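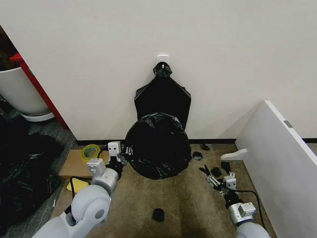

4. Setting up the floor pickup task

Welcome to the fun one! Floor pickup is the task where two arms have to share a job properly: one looks after the rim of a lined bin while the other collects small scraps from the carpet and drops them in. Black scraps, black liner, soft plastic that moves every time you breathe on it... if you've already worked through the block tasks in section 3, you'll notice the difference in the first minute.

The task feeds Ketoro, our method for learning a "holding" arm and a "working" arm from the same demonstrations. Anum Gondal's write-up (11/11/2018) has the full math. You don't need it to collect good data, but do read it, it's a great read.

4.1 Before you start

You'll need both arms homed and the head camera running, plus:
- one round bin and a supply of black bags
- small scraps of black plastic, crumpled by hand
- a white wall with an adhesive hook at bin height or a bit above

Caution: Keep your hands off the carpet between the arms whenever the Pirzada controller shows READY. Press PAUSE first, wait for the click from both brakes, then reach in.

4.2 Laying out the work area

1. Stand the bin on the carpet against the wall, with its opening toward the head camera. You want the rim in view from every starting pose.

2. Line it. Pull the bag well over the rim and let it wrinkle. The folds catch the light, and those little highlights are most of what the camera has to go on when it looks for the edge.

3. Hang a second bag on the hook, knotted at the neck, so that it falls flat against the wall behind the bin. It gives the rim finder a second dark shape to sort out from the first. Early Ketoro models fell for it constantly, and watching a later one ignore it is a real pleasure!

4. Scatter the scraps to the right of the bin. Vary the spacing: one close to the bin, one back toward the baseboard, others out near the right gripper. Drop them from knee height and leave them how they land.

5. Check the cables. The right arm's cable should have enough slack to curve freely when the arm reaches all the way to the bin.

Note: Things lying to the left of the bin (cardboard, tape and so on) may stay, as long as the left arm can get to the rim without touching them. Models trained on a spotless floor did noticeably worse when we moved them to other rooms.

4.3 Recording a demonstration

1. Load the task file in Kisten and choose "floor pickup, two arms".

2. Bring the left gripper up to the left side of the rim. Close gently on the plastic until the force bar turns green. Pinch the liner and leave the bin wall alone.

3. Angle the right gripper down over the first scrap, fingers open. Pause for a breath before closing. That tiny stop gives the model a clean grasp point, and it made a bigger difference than any of our changes to the network.

4. Lift, carry, release over the opening. Keep the left arm still.

5. Repeat until the carpet on the right is clear, then open the left gripper and press SAVE.

If you drop a scrap, keep going and pick it up again. Please don't delete these episodes! Recoveries are gold. Of the 1,518 episodes in the current set, 109 include a dropped piece, and we'd love more.

Caution: If the bin starts to slide, stop both arms at once. Dragging it can pull the liner up into the left finger joints, and picking shredded plastic out of there takes a whole afternoon (ask Faisal Cheema).

4.4 Checking what you recorded

1. Open the last six episodes in the Erkari viewer and step through the contact marks.

2. Look for one long bar on the left arm and a row of short ones on the right. A broken left bar usually means the grip was too light.

3. Tag any episode in which the hanging bag was touched as WALL. It stays in the set but goes to a separate test split.

4. Swap the liner after seven sessions, or sooner if it has torn at the rim.

Training on a new batch is covered in section 5. Run the rim finder alone first and look at its heat maps on your own recordings before you start the full job.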